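Property Review: Foulkes Guest House, Handau
Reviewed by Iolo Pritchard
Jan 30, 2022

Foulkes is a guest house of 8 rooms on the harbor road in Handau, open to visitors from April until the autumn. It was assessed over a stay of two nights under the standard terms of this guide, with the room paid for in full at the published rate.

Rooms are let by the night at 60, breakfast included. The assessed room, on the upper floor at the rear, was clean on arrival and quiet after ten in the evening. The bed was firm and the linen in good order. Storage is limited to one narrow wardrobe, and guests planning a longer stay should ask for a front room, where a chest of drawers is also provided.

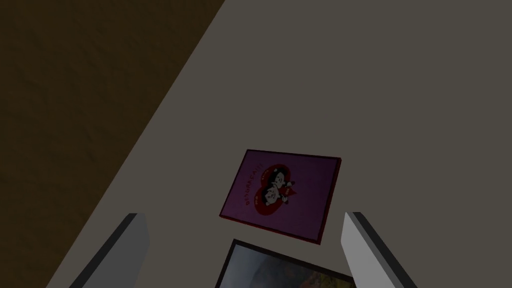 Breakfast is served from half past seven in the ground floor dining room. Bread comes from the Mamico bakery next door and was fresh on both mornings. Hot dishes must be ordered the evening before, a rule that was not mentioned at check-in.

The ferry landing lies 700 meters downhill. Guests with heavy luggage are advised to arrange a transfer, as the last part of the road is steep and has no sidewalk. Boats to Rurkitz leave twice daily in season.

Hot water pressure was weak on the first morning. The matter was reported to the front desk and corrected the same day.

Recommended for short stays. Parking is not available on site.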